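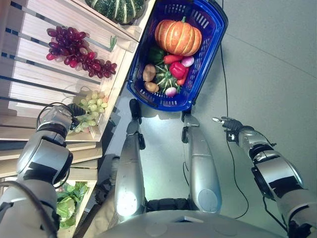
Looking after athletics gear at home

Spikes
Take the spikes out after every meet and drop them in a jar with a little light oil. Left in, the threads rust and you will need pliers by the end of the season. Brush the plate with an old toothbrush and warm water. Stuff the shoes with newspaper, change it after an hour, and keep them away from heaters. The glue on most track shoes softens well before the upper looks damaged.

If a spike is stuck, put one drop of oil on it, leave it overnight and try the key again in the morning. A worn key rounds off the head, so replace the key first.

Singlets and shorts
Wash club singlets inside out at 30 degrees or colder. No fabric softener, as it coats the fibres and holds the smell in. For a singlet that already smells, soak it for an hour in a bucket of cold water with half a cup of white vinegar, then wash as normal. Dry in the shade. Printed numbers crack in the dryer.

Liniment stains come out with dishwashing liquid rubbed in dry, before any water goes on. Grass stains want the same treatment, with an old nail brush.

Race numbers
Save the safety pins in a film canister or mint tin. Pins that have been through the wash leave rust marks, and lemon juice and salt will usually lift those if you get to them the same week.

Throwing gear
Wipe the shot and discus with a dry towel before they go in the bag. Chalk left on a steel rim draws damp. Javelins should lie flat on at least three supports. Konrad Olszewski, who looks after the Menville juniors' javelins, uses lengths of pool noodle screwed to the garage wall, slit along the top. The grip cord can be cleaned with a barely damp cloth and nothing stronger.

Drink bottles
Fill with hot water and a teaspoon of bicarb, leave for 20 minutes, rinse, and store with the lid off. Pull the valve apart once a fortnight. Black spots under the seal mean a new lid.

Stopwatches
Take the battery out over winter. Write the battery size on a bit of masking tape and stick it to the back.

Updated September 2018 by Idalina Mota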